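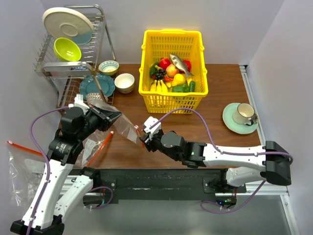 Play food, yellow basket and clear zipper bag.

List: toy-circ
Date: 2021-04-07
Subject: Re: [toy-circ] Kit records vs. piece records, and what to do about partial returns

Replying inline to the first two points and then at more length below. The quoted text is trimmed to the parts I have something to say about.

> We are moving our toy collection out of a spreadsheet and into the
> same circulation system the books use. The vendor's default is one
> item record per barcode. Our first instinct was to barcode every
> piece, so that a missing piece shows up as an overdue item.

We did this for one series (wooden railway, Cloutier branch) and reversed it the following January. The system behaved as designed. Checkout time at the desk was the problem, along with the holds queue. A borrower who asks for the railway wants the railway. With piece-level records the catalog shows each tunnel and crossing as a separate title, each with its own hold button, and people use the buttons. We had a hold on a single bridge that blocked the whole set from going out.

Suppressing piece records from public display fixes the hold buttons and leaves the desk time as it was. Labels on small pieces also come off in cleaning, so the records drift away from the objects within one season.

> The alternative is one barcode on the container and a content note.
> But then the system knows nothing about what is inside, and a set
> that comes back half empty looks exactly like a complete one.

Correct, and I don't think the circulation system is the right place to solve it. Our current arrangement at Konmont is as follows.

1. One item record per container. The barcode goes on the container, never on a bag inside it. If the container is a basket with open sides, the barcode goes on a tag tied to the handle, since adhesive labels don't hold on a slotted surface.

2. The content list lives in a public note on the item record, one line, in a fixed order. Same text, same order, on a card in the container. If the two differ, the card is wrong and gets reprinted from the record.

3. Item status has one extra local value, INCOMPLETE-OK. The set is missing something and still circulates. The internal note says what is missing and when it was noticed. Borrowers see "some pieces missing" and nothing more.

4. A set goes to status REPAIR only if the missing piece makes it unusable. For puzzles that is any piece. For construction sets it is almost never. For pretend food we have never done it.

The catalog currently has 139 toy sets under this scheme. 58 of them are INCOMPLETE-OK. I mention the number for those who are worried about how it will look in a report. It looked bad in the first report and has not been raised again.

> How do people handle the content note for mixed sets? We have several
> that were assembled from donations and have no manufacturer's list.
> Two staff members will describe the same set in two different ways.

This is the question I would spend time on before migration. Everything else can be changed later with a batch edit. The content notes can't be, because someone has to have the set in hand.

Our rules, copied from the local manual with small edits:

a. Describe by what a borrower would call it. "Fish", "grapes", "basket". No scientific names, no manufacturer's character names unless printed on the piece.

b. If two people can't agree what a piece is, use the broader word. We had a round red item recorded as an apple on the card and a tomato in the record, and it was reported missing and found on the same return. It is now "red fruit or vegetable". The same went for a piece we had down as a peach, then an apricot, then a nectarine. The manual says "peach or similar" and the discussion is closed.

c. Color only where it separates two pieces that would otherwise have the same name.

d. Count only identical pieces. A set with four identical blocks says "blocks (4)". A set with mixed pieces lists them by name and gives no total. Totals were in the old notes and caused more false alarms than any other element, mostly from disagreement over whether a lid is a piece.

e. The container is listed last, with its lid if it has one.

f. Packaging is not listed. Bags are consumables.

Rule f was contested. Our reasoning is that a clear bag in a returned set gets thrown out or swapped in cleaning at least as often as it is lost by a borrower, so a record of it tells you nothing. We use zipper bags for loose small parts and put new ones in when they stop closing. The purchase comes out of supplies and has no connection with the toy budget. If your auditor treats bags as part of the asset, you have a different auditor from ours and should do what they say.

> Last question for now: does anyone export to Clusik, and does the
> content note survive?

Yes, partly. Clusik takes the public note but truncates it at the first semicolon. We lost the tail of every content note on the first export and did not see it for several weeks, as the first part of each note looked plausible. Use commas. If your existing notes have semicolons, convert them before the export. The import log does not flag the truncation. It reports success.

The other Clusik matter is the local status. Any value it does not recognize is mapped to AVAILABLE. For INCOMPLETE-OK that is harmless. For REPAIR it is not, and we had sets showing as available on the shared catalog while they were in a box in the workroom. The fix is in the mapping table under item policies. You need administrator rights on the Clusik side to edit it. Ask for them when you sign the agreement. Asking afterward took us three rounds of tickets.

On migration volume: the batch loader has a limit of 3000 rows per file. This won't matter for a toy collection with container-level records. It would have mattered for ours at piece level, which may be a further consideration.

A few things you did not ask.

Label stock. We moved from the standard book label to Giltum tag stock for anything that goes through the cleaning sink. The tag is punched and tied with cord. Print on the matte side. The coated side takes the ink and then gives it up on the first wipe. Scanners read the matte side fine at the angles people hold them.

Loan period. If your system sets the loan period by item type, create a separate type for toys on day one, even if the period is the same as for books. We did not, and when we wanted to lengthen it we had to find every toy by call number prefix. The prefixes had been entered in three forms (TOY, Toy, T-). Choose one form and write it down.

Check-in. The desk does not open containers on return. The item is checked in to a TOY-HOLD location, which takes it off the borrower's card, and it is inspected and cleaned later against the card. If something is missing, the internal note is updated and a reminder goes to the last borrower. No fee is attached. The borrower ID of the last loan has to be retained for this to work, and in many systems that is off by default for privacy reasons. Ours keeps it until the next checkout and then deletes it. Check what your policy allows before you design a procedure around it.

Replacement pieces. Do not add a near match without editing the note. A substitute for a lost piece is a new piece, with its own word in the list. We found one set where the card said "lemon", the record said "lemon", and the thing in the container had been a pear for some unknown length of time, with each inspection passing it.

Withdrawn sets. Keep a parts box, uncataloged. Usable pieces from a withdrawn set go there and the item record is deleted in the normal way. We tried keeping a record for the parts box itself. It went on hold twice.

I can send the manual section as plain text to anyone who wants it. The mapping table for Clusik is too specific to our setup to be of use as a file, but I can answer questions on individual rows. I still have no good answer for sets shared between branches where the card and the container travel separately, and would like to hear from any site that has one.

Cataloging and Technical Services
Konmont

--
To leave this list, send a message with the word "unsubscribe" in the subject line to the toy-circ request address.
Messages to the list are archived and visible to all subscribers.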